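August 14, 2021

I closed my account with Osance last month and moved everything over to Belay. A couple of people asked how it went, so I'm writing it down while I still remember the order things happened in.

Osance was where I kept my recipes, my reading notes and most of my old letters. I had 3,086 notes in there when I finally looked. Many of them were one line long. One just said "blue, not the other one," and I have no idea what it was for. I had been paying for the service for years and it worked fine until they redid the search. After that I couldn't find anything unless I remembered the exact title, and I never remember titles.

The export took 2 tries. The first file stopped at exactly 1,000 notes with no message telling me so. I only caught it because my soup recipes were missing and the bread ones were there. It had gone in alphabetical order and quit. The second time I exported one notebook at a time and that worked, though the dates on the older notes all came out the same. I decided I could live with that.

Before importing anything I deleted a lot. I set aside an hour each evening at the kitchen table and went through them on the laptop. I kept recipes I had cooked at least once. I kept notes on books I had finished. Everything from when I lived in Ravlow I kept without reading, and I'll deal with that some other time. 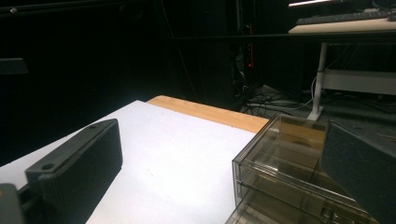 Belay is plainer. There are no colors and no stickers, and the folders only go 3 levels deep. I thought that would bother me and it hasn't. The search looks inside the notes, so typing "lentil" brings up everything with lentils in it. That was all I wanted in the first place.

A few things I don't like. Tables come through as a mess of lines and have to be redone by hand. I had a long one for the garden, with planting dates and what came up, and fixing it took most of an afternoon. The phone app is slow to open. Links between notes broke in the move – all of them, as far as I can tell – and I've been repairing them as I run into them.

I also printed some of it. The family recipes are now on paper in a binder, two copies, one for me and one for my sister. The print shop in Brandside did the hole punching, and the binder lives on the shelf with the cookbooks. I've already used it more than I've used the app, mostly for the plum cake. It got a grease spot on the first day.

My Osance subscription runs until September, and then the old notes get erased. I've left the export files on a drive in the desk drawer in case I missed something. If you're planning the same move, check the number of notes in your export against the number in your account before you delete anything, and do your tables last.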